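The Last Soda Fountain in Ornside

Kastriot Leka would like it known that he did not set out to save anything. He bought the counter at Dervishi Drugs because it came with the building, and the building came with a parking space.

"I wanted the parking space," he says. "The malts were a side effect."

The counter went in when his customers' parents were teenagers, and most of those customers can still tell you which stool they were dumped on. Leka has heard all the stories. He has heard some of them weekly. A cherry phosphate, he says, is mostly a way of getting a man in his sixties to talk about a Buick.
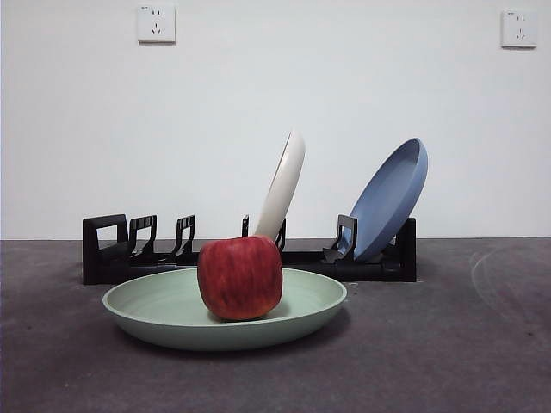 He keeps the old prices posted over the register, which was meant as decoration and has turned into a debate. "People read the sign and try to pay it. I had one fellow put down a nickel and look at me. I looked at him. We were there a while."

The flavors have been harder to hold on to. Grudance, the company that bottled the black cherry syrup everybody asks for, quit making it in the eighties and later quit making everything else. Leka bought the last 700 bottles from a warehouse sale without asking how old they were. Four were drinkable.

"I'm counting one of those out of loyalty," he says.
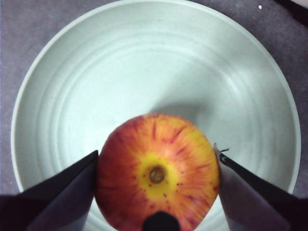
A red-streaked apple, yellow around the stem.

His partner in this is Viorica Todorova, who grew up a long way from any soda fountain and has no patience for the Buick talk. She spent a winter working out a new black cherry recipe from what the regulars said they remembered. They remembered it as sweeter, less sweet, darker, and free.

"So I made it the way I like it," Todorova says. "Then I put it in the old bottle. They cried."

Did she ever tell them?

"You're writing this down, so I guess I'm telling them now."

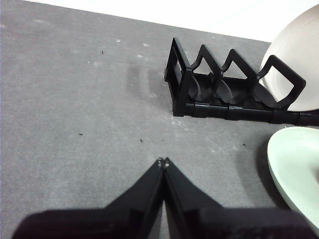 A black dish rack with peaked dividers.

The jukebox is next. It's a Datari, it weighs 900 pounds by Leka's account, and it plays one side of one record, a ballad he declines to name because he is trying to forget it. A repairman quoted him 2,000 dollars to fix the rest. Leka is thinking it over - he has been thinking it over since he bought the place.

"Everybody says it sounded better back then," he says. "I tell them it was stuck back then, too. You only liked the one song."

He still has the parking space. Somebody was in it when I left.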